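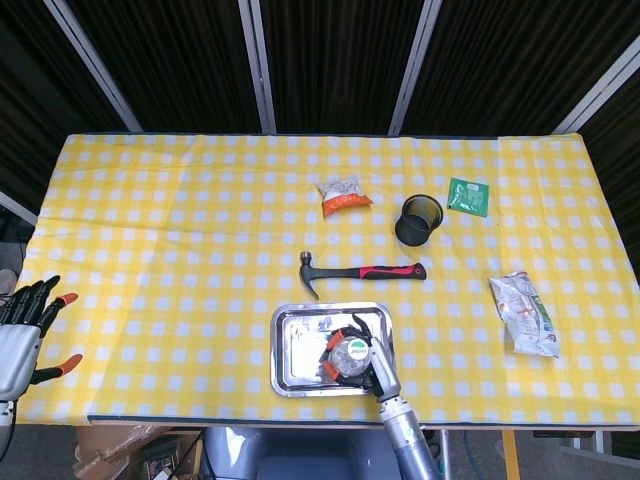 Right hand fault on the Arkar bench: what we found

Members who use the Nerkgate workshop will know that the two-handed robot was out of service for part of last month. It is running again, with some changes to how we use it. Tamara Ivanyshyn has asked for a full account in the newsletter, as several versions of the story have been going round.

The fault showed up during the table clearing work, where the robot picks up small household items and puts them in the steel tray. Lợi Ung was supervising. The right hand had taken hold of a small plastic bottle and lowered it into the tray, and the program then told the fingers to open. They did not open. The arm carried on to its next step anyway and began to lift, with the bottle still held and one finger hooked against the rim of the tray. The tray came up with it, tipped and went over the front of the table. Lợi pressed the stop and the arm held where it was.

No one was hurt. The tray has a dent in one corner and the bottle cap split. Lợi was standing well back, on the correct side of the floor line, and did what the instructions say.

Giang Lục went through the logs that evening. The open command had been sent and the hand had acknowledged it, but the finger positions did not change. The hand's controller had gone into a protective state after the motor for the middle finger drew too much current, and in that state it accepts commands without acting on them. It does report the state, in a status message that our software was not reading. As far as the arm was concerned the hand had done as it was told.

The high current came from the finger itself. With the cover off, Krystyna Makowska found that the tendon had frayed close to the second joint and was catching in its guide. Her records show 364 hours on that hand since the tendons were last changed. We had been working to a figure of 400, which came from the previous owner and which none of us had questioned. The left hand was opened up as well. It had light wear in the same place and has had new tendons too.

There was also an earlier warning that we missed. The logbook has three entries from the fortnight before, by different people, saying that the right hand was slow to let go. Each person restarted the hand, found it worked, and carried on. Nothing in the logbook asked anyone to do more than that -- it does now.

The following changes are in force from 2/9/26.

The arm will not move after a grip or release until the measured finger positions match what was asked for. If they do not match within 3 seconds, both arms stop and the amber lamp comes on. Lộc Tăng wrote the change and tested it by holding the fingers shut with a strap. It stopped correctly on all 30 tries.

The status message from each hand is now read all the time, and a protective state counts as a fault.

Tendons are to be changed at 250 hours. Spares are in the drawer marked Eichhorn, under the soldering bench. Please tell Krystyna if you take the last pair.

A slow or sticky release is to be written up and the hand taken out of use until Krystyna or Giang has looked at it. Restarting it does not clear the entry.

Lifting speed over the table has been cut by roughly a third. This makes the clearing routine longer, and the people working on timings for the Flevgate demonstration should plan for it. Tamara is willing to look at the speed again in October if there are no more faults.

A reminder about the stop button, as two people have asked. Pressing it holds the arms in position. It does not open the hands, so anything being gripped stays gripped. Do not reach in to pull an item free. Switch off power to the hand at the side panel, wait for the light to go out, and then turn the release screw at the wrist with the long hex key. The key is now on a hook beside the panel and should go back there.

Anyone who has not done the release drill should book a slot with Giang before their next session. It takes 19 minutes if you have read the sheet first.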